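Sovville garage and larder shelving: six months on

I bought the Sovville shelving in November from Räsänen in Mornden. I wanted it for the food overflow, meaning everything that comes home in a multi-buy and won't go in the kitchen cupboards. Before that we had a pine bookcase that leaned, and before that we had bags on the floor.

It comes flat in one long carton. The uprights are black metal with slots punched all the way up, and the shelves are brown wood-look boards that sit in a metal frame. There are other colours in the catalogue but Räsänen only had the one in stock, and I didn't want to drive to Trarnville for a different brown. The tall version is 2,120 mm high and 1,000 mm wide. Check your ceiling before you order. Mine clears it, though I had to build the unit standing up, and that was awkward on my own.

Assembly is the usual slot-in sort. You hook the side pieces into the uprights and tap them down with a mallet until they seat. A mallet isn't supplied. I used a rubber one from a camping set and it did the job, although it left black marks on a couple of the side pieces that I have never got off. The instructions are drawings with no words. They are mostly clear, apart from the page where the front and back rails look identical. They aren't the same, and I put one on the wrong way round and had to knock it off again.

Allow an afternoon. The leaflet says less, and with two people it might be right.

Once it is up it's firm. There is a bit of sway from side to side if you push at the top, much less from front to back, and it stopped bothering me after I fixed the upper part to the wall. The wall fixing is a plain bracket and you supply your own screws.

The spacing of the slots is the best part of the design. They are close together, so you can set a shelf to suit what is going on it. I worked out mine from cracker boxes, which are the tallest thing we keep a lot of. They stand upright side by side on the upper shelf and you can read the fronts from the doorway, so I can tell the sea salt from the honey mustard without taking anything down.

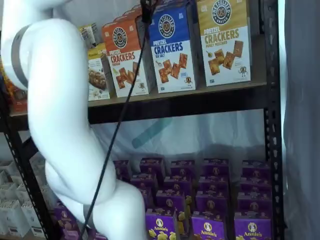
One reader of my short post in the winter disagreed about that and wrote that food boxes should never go on a top shelf at all, that hers sit at knee height where the children can reach them, and that the top is for light things like kitchen roll. She also said her own Sovville boards had bowed under tins within a month, and asked if mine had.

I can see the sense in the knee height, but we have a dog. On the tins, mine haven't bowed that I can measure. I laid a steel rule along the tinned food shelf last week and there was no gap worth mentioning. The heavy stuff has been at the ends, close to the uprights, and that probably helps. If you pile everything in the middle I would expect some dip in time.

The boards themselves are the weak part of the kit. The surface wipes clean and doesn't stain from oil, which I tested by accident. The edges are less good. Mine had a chip on one corner when it came out of the carton, and another appeared when I moved a shelf down a few slots and caught it on the metal. I turned that one to face the wall. Räsänen offered to swap the chipped board if I brought it back, but it would have meant emptying the shelf and I had already filled it.

They also slide slightly. The boards drop into the frame with nothing holding them, and when you pull a heavy crate forwards the board comes with it by a few millimetres and then stops. You get used to pushing it back. A strip of felt tape under each end has mostly cured it on the shelf I use most. I haven't bothered with the others.

Depth is where people will differ. A cracker box takes up very little of it when it stands facing you, and then there is a second row behind that you forget. I found things at the back that I had bought twice. For a while I tried laying boxes down on their sides to see if that used the space better, and I had a session of pulling everything out and trying it both ways before I put anything back. 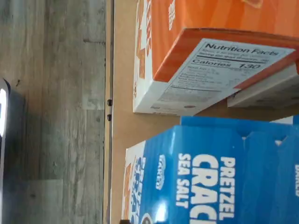

My view after trying it is that lying down suits some packets and spoils others. Rice, flour and sugar are fine flat and stack well. Crackers I would leave standing, partly for the sake of the crackers underneath and partly because the big lettering ends up sideways. The one gain is the end panel. With the orange box on its side you get the Nutrition Facts label, and the line for 130 calories is easy to read, which is handy in this house where somebody always asks. The small rows under it are another matter without my glasses. For cereal I ended up standing the boxes with the narrow side outwards, and that fits the most in of anything I tried.

If you do want flat storage, set two shelves close together and don't stack more than you can lift in one go. The slots allow it, although you would need to buy an extra shelf, as the kit doesn't come with enough to have both close and wide gaps over the whole height. Extra shelves are sold separately and cost more than I think they should. They arrive in a thin sleeve with no corner protection, so look them over in the shop.

I did ask about running units side by side along the whole wall, which is 3,000 mm in our case. The man on the counter said three would fit. On paper they do. In practice our skirting and a pipe at one end take up enough that the last one would not have gone in, so I have two and a gap where the hoover lives. Measure at floor level as well as at chest height.

The feet are plastic caps pushed on to the bottom of the uprights. They don't adjust. On a hard level floor that's fine. Ours drops a little towards the door and I have a folded piece of card under one foot, and have had since the first day. A screw foot would cost the makers very little.

Cleaning is simple enough, except for the slots, which collect flour and dust. A dry paintbrush gets it out. I do it when I notice.

After the sorting session I kept to one plan. Whatever gets opened first goes at the front, the spare goes directly behind it, and no third box gets bought until the front one is finished. The plan holds for crackers and tea and falls apart with pasta.
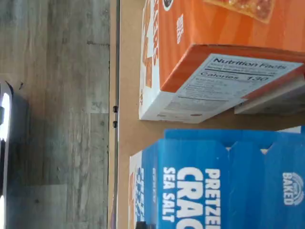

The orange crackers and the blue sea salt ones, both on their sides.

For the money I would buy the Sovville again for dry goods, and I would pick through the boards before leaving the shop. For paint, tools or large numbers of tins I would look for something with steel shelves. I'd give the uprights full marks and the boards a bare pass, so 3 out of 5 for the kit as sold.

Räsänen in Mornden still had the tall one in brown when I was last in. The narrower unit was on order only, and they wanted payment up front for it.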